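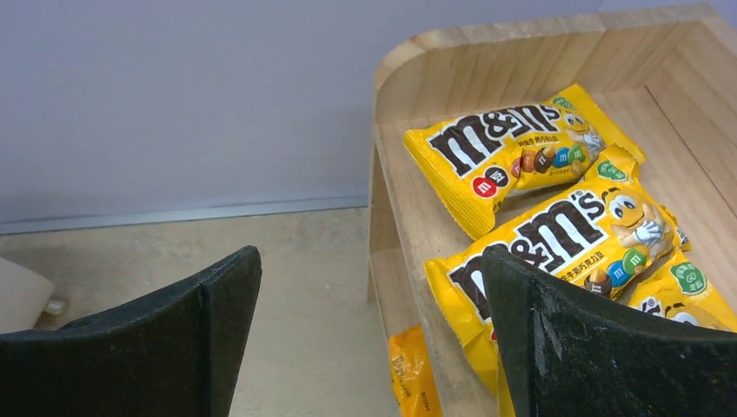
Figure 1. Light wooden tray with raised walls and a rounded corner.

Portion Size and Serving Containers: What Makes People Take More Snacks?
Final project report, Introductory Consumer Behaviour
Submitted 6 July 2020

Summary

Our group looked at whether the way snacks are set out changes how much people take. We ran a small study in the student lounge of the Dawber Building, using three ways of serving the same food. People took the most when the snacks were loose in a large open bowl and the least when they were in small sealed packets. The difference between a large bowl and a small bowl was smaller than we expected. The project was paid for by a student grant from Funder, which covered the food and the printing.

1. Background

Most people do not decide how much to eat by weighing it or reading the label. They go by what is in front of them. In class we read several papers on what is called unit bias, the idea that people treat one unit of something as the right amount, whatever its size. One sandwich is a lunch. One packet is a snack. If the packet gets bigger, the snack gets bigger too.

A second idea is the container effect. Food in a large dish looks like less, and people serve themselves more from it. Some of the older research on this has been questioned, and some results have not held up when other labs tried them again. We thought it would be worthwhile to test a simple version ourselves in a place where people already snack.

We had three questions:

Do people take less when snacks come in small packets?
Does the size of an open bowl change the amount taken?
Do people notice that the container has any effect on them?

2. Method

We used one kind of plain salted pretzel for the whole study so that flavour would not get in the way. The pretzels were bought in bulk from Flundovine, a wholesaler near campus. For the packet condition we divided them into small clear bags and heat-sealed them ourselves. That took two evenings and we would not do it again.

The three conditions were a large open bowl, a small open bowl that was refilled often, and the sealed bags set out in a shallow box. Only one condition ran at a time. Each was set up on the counter beside the kettle with a sign that said "Help yourself". The sign did not mention a study. A second sign near the exit explained the project and told people how to have their data left out. The department approved this arrangement before we began.

We weighed the food before and after each session on a kitchen scale that reads to the nearest 5 grams. A group member sat at a table by the window and kept a tally of how many people served themselves. Dividing one by the other gave us the average amount per person. In total we recorded 400 servings across the three conditions.

At the end of each session we handed out a short questionnaire as people left. It asked how hungry they had been, how much they thought they took, and whether they thought the container made a difference. We got 55 of these back.
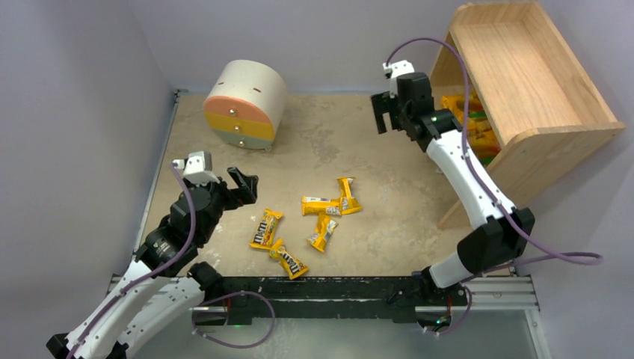 Figure 2. Yellow M&M's packets on a stone-textured surface, with more candy in an open-top wooden crate at upper right.

3. Results

The large bowl gave the highest average per person. The small bowl was a little lower and the sealed bags were clearly the lowest. Most people who came to the box of bags took a single bag, and only a few came back for another. This matches what unit bias would predict.

The gap between the two bowls was in the direction we expected, but the sessions varied so much from one to the next that we cannot say the bowl size caused it. On one rainy afternoon the small bowl had to be filled again and again, and that session alone raised its average quite a bit. We left it in the results.

The questionnaire answers were interesting. Most people said the container made no difference to them. Several added that it probably did make a difference to other people. Estimates of how much they had taken were usually too low for the bowls and fairly close for the bags. It is easier to remember "one bag" than a handful.

4. Discussion

Sealed packets seem to work as a stopping point. A person has to decide to open another one, and there is an empty wrapper to remind them of the first. With a bowl there is no such break. Passing by and taking three more pretzels hardly feels like a decision.

There is a trade-off. Packets used far more plastic than the bowls did, and we filled a waste bin with them. Anyone who wanted to use packets to cut down on snacking at work would have to weigh that against the garbage. Paper bags might be a fair compromise, although people could not see inside them, and that could change the result.

5. Limitations

We did not choose who came into the lounge, and the crowd changed with the class schedule.
Some people may have served themselves in more than one session, so the 400 servings do not stand for 400 different people.
The scale was not very precise for small amounts.
Pretzels are not chocolate. A sweeter snack might give a different pattern, and coloured candy brings in the added question of variety.
The person keeping the tally was in plain view. A few people asked what we were doing.

6. Next steps

If the project continues next term we would like to repeat it in December, when there is exam stress and more snacking in general. We would use a better scale, paper bags in place of plastic, and a second snack. The tally would be kept with the Sarkik counting app, which one of us tried out in the last session and found easier than pencil marks.

The raw tally sheets and the questionnaire are in the appendix, which was handed in separately.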